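Section 4: Setting the Table for Pretend Meals

The Sillitmont Play Kitchen Guide, for classrooms and playrooms

4.1 Before you start

Read this section once all the way through before you unpack the Bristau tableware. Setting up a place for the first time takes less time if the table is already wiped down and dry.

You will need:
One plate per child
One mug per child
Two or three pieces of play food per place
A soft cloth
Mild dish soap

CAUTION: The plates and mugs are toys. Do not put hot food or hot drinks in them, and do not use them in a microwave.

4.2 Choosing and cleaning the surface

1. Pick a table the children can reach from a standing position. A plain, light-colored top makes it easier to find small pieces at cleanup.

2. Wipe the table with the damp cloth, then go over it again with a dry one. Soap left on a shiny top will make the plates slide.

3. Check for cable holes or gaps between panels. Keep anything smaller than a mug away from them.

NOTE: Leave all other toys in their bins until the places are set. Children tend to add things as they go, and it is easier to start with the plate and mug alone.

4.3 Placing the plate and mug

4. Put the plate down first, rim up.

5. Set the mug close to the plate. Either side is fine. Turn the handle toward the hand the child uses most.

6. Leave a hand's width between the mug and the table edge.

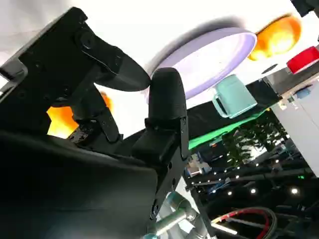 Elsie Nepia writes that her group does steps 4 and 5 the other way around, mugs first, and that it works better for them: the children claim a mug by color and then stand still long enough to be given a plate. She also suggests skipping step 6 for older children, who will move the mug anyway.

Either order is acceptable. Keep step 6 for children under four.

4.4 Adding the play food

7. Start with large, soft pieces. Hard or narrow pieces can come out later, once the children are settled.

8. Place the food on the table beside the plate. Let the child decide what goes on the plate and when.

9. For a seasonal meal, use one kind of food at every place. Donnelly soft vegetables are sold in mixed bags, so sort them the day before.

CAUTION: Check seams on all stuffed pieces before each use. Throw out any piece with an open seam. 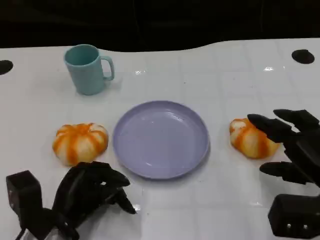 Serving is the part most children want to repeat, so the place should be quick to reset. Clear the plate, move the mug back to its spot, and return the food to the sides. A striped pumpkin on each side of an empty plate is a good starting layout — the child can reach for either one, and the plate stays open for serving.

4.5 Cleanup and storage

10. Wash plates and mugs by hand in warm water with mild soap. Dry them before stacking.

11. Spot-clean soft pieces only. Do not soak them.

12. Stack plates by size and store mugs upright in a single layer. Stacked mugs can stick together.

For replacement pieces, see Section 7.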